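How to set out power and cables on a small workbench

Bernice Akpalu
Last updated Oct 12, 2020

Contents
Before you start
What you need
Step 1. Sort the loads
Step 2. Choose the outlet and the route
Step 3. Position the strip
Step 4. Secure the cord
Step 5. Separate power from signal cables
Step 6. Clear the floor
Step 7. Label and test
Troubleshooting

This guide covers a single bench or table with one power strip and a handful of low-power devices: chargers, a desk lamp, a monitor, a laptop, small instruments. It does not cover fixed wiring, heaters, kettles, compressors or anything with a motor larger than a desk fan. Fixed wiring is a job for a licensed electrician.

Before you start

Unplug everything. Switching the strip off at its own switch is not sufficient, as the supply cord remains live up to the switch.

Check the strip and its cord along the full length. Discard the strip if the casing is cracked, if any outlet shows browning, if the plug pins are loose or if the outer sheath has pulled back from the plug. Do not repair a damaged sheath with tape.

Read the rating printed on the casing. Write it down, as it may be hard to read once the strip is in place.

What you need

Power strip with overload protection, cord long enough to reach the wall outlet without an extension
Hook-and-loop cable ties, 18 cm or longer
Adhesive cable clips sized to the cord
Removable mounting strips or screws to suit the keyholes in the casing
Cable tray or under-bench basket (optional)
Labels and a fine permanent marker
Tape measure
Isopropyl wipes

The bench used for this guide has a Linov tray underneath. Any tray with an open side will do. Closed trays are slower to service and trap dust.

Step 1. Sort the loads

List each device with the wattage shown on its nameplate or adapter. If only volts and amps are given for the mains input, multiply them. Add the figures and compare the total with the rating of the strip. Leave a generous margin. If the list does not fit, move a device to another wall outlet. Never plug one strip into another.

Divide the list into two groups. The first is devices that stay connected: monitor, lamp, network switch. The second is devices that come and go, such as chargers and test gear. Permanent devices take the outlets nearest the supply cord. Temporary ones take the outlets nearest the user.

Large adapters cover the neighbouring outlet on many strips. Trial fit them with the power off before settling the order.

Step 2. Choose the outlet and the route

Pick the wall outlet that can be reached without crossing a walkway. Measure from the outlet down to the floor, along the wall, up the bench leg and across to the strip position. Add 28 cm for slack at the strip end. If the cord is too short, move the bench or buy a strip with a longer cord.

Avoid routes that pass:
under carpet or a mat
through a door or window opening
between a bench leg and the wall where the bench could shift and crush the cord
across the top edge of a drawer

Where the bench is height-adjustable, set it to its highest position before measuring. Lower it again and look at where the slack falls. It should hang in one loop clear of the frame. Ekow Boateng's bench in our second room was measured at sitting height and pulled its plug half out of the wall the first time it was raised.

Step 3. Position the strip

There are three common positions.

Under the bench. Best for permanent devices. Mount the casing to the underside with the outlets facing the user or sideways. Do not mount it with the outlets facing straight down, as heavy adapters work loose.

Along the rear edge. Suits mixed use. Keep the strip 9 cm in from the edge so that plugs do not project over the back.

On the work surface. Suits temporary equipment and benches that are cleared daily. The strip takes up working area and is exposed to spills, so it should not be used where liquids are handled.

Clean the mounting area with an isopropyl wipe and let it dry fully before applying adhesive strips. Press for the time given on the packet. Leave the adhesive overnight before plugging anything in.

If the casing has keyholes on the back, mark the centres on a sheet of paper laid over them, tape the paper to the bench and drill pilot holes through the marks. Check that the screws are shorter than the bench top is thick. Fistden tops in particular are thinner than they look from the front.

Step 4. Secure the cord

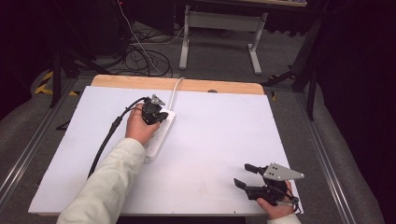

Cord direction decides how much of the bench remains usable. A strip placed lengthwise, front to back, leaves the area on both sides free and lets the supply cord leave at the rear. The white strip on the white board is laid this way, with its thin cable running from the far end over the back edge and nothing from it crossing the near side of the board. Use the same arrangement on a bare table top. Fix the first clip close to the point where the cord leaves the casing, allowing a gentle curve, and the second just before the cord goes over the edge. The plug end should not carry the weight of the hanging cord.

Take the cord down the nearest rear leg. Use hook-and-loop ties and not nylon zip ties, which can bite into the sheath and have to be cut off at every change. A tie is tight enough when the cord can still be slid through it by hand.

If the top edge is sharp, as on some steel benches, fit a strip of edge trim where the cord passes over it.

Step 5. Separate power from signal cables

Run USB, audio and network cables down the opposite leg from the mains cord. Where the two must cross, cross them at a right angle. Parallel runs in the same tie are the usual source of hum on audio gear.

Take up spare length in a loose figure eight and hold it with one tie at the middle. Tight coils strain the conductors and hold heat in mains cords that are under load.

Step 6. Clear the floor

Nothing should lie on the floor within the area where feet or chair castors go. Lift spare cable into the tray. If a cable has to cross open floor for a short job, use a rubber cable cover with bevelled sides, and remove both when the job is done.

Leave enough room behind the bench to reach the wall plug. It is the means of disconnection and must not be blocked by a cabinet.

Step 7. Label and test

Label each cable at both ends, a finger's width from the plug. Use the device name, not the outlet number, as outlets get swapped. Labels written in marker fade on glossy tape; matte tape holds better.

Plug the strip into the wall with its switch off. Switch it on, then connect the devices one at a time, permanent group first. Run the bench under its normal load for an hour. Feel the plug, the strip casing and the cord. Slight warmth at an adapter is normal. Warmth at the wall plug or along the cord is not, and the bench should be disconnected until the cause is found.

Repeat the inspection twice a year. Ours is done in February and again in late winter.

Troubleshooting

Strip cuts out after a few minutes. The load is too high or the overload switch is worn. Remove the largest device and try again. If it still cuts out, replace the strip.

Plug works loose from the wall. The cord is under tension. Release the clip nearest the floor and feed some slack through.

Adhesive mount drops. The surface was dusty or textured. Clean again and use screws.

Lamp flickers when another device is connected. Stop using the strip, try the lamp in a different wall outlet and, if the flicker persists, call an electrician.

Corrections to this page can be sent to Etornam Yakubu in the workshop office.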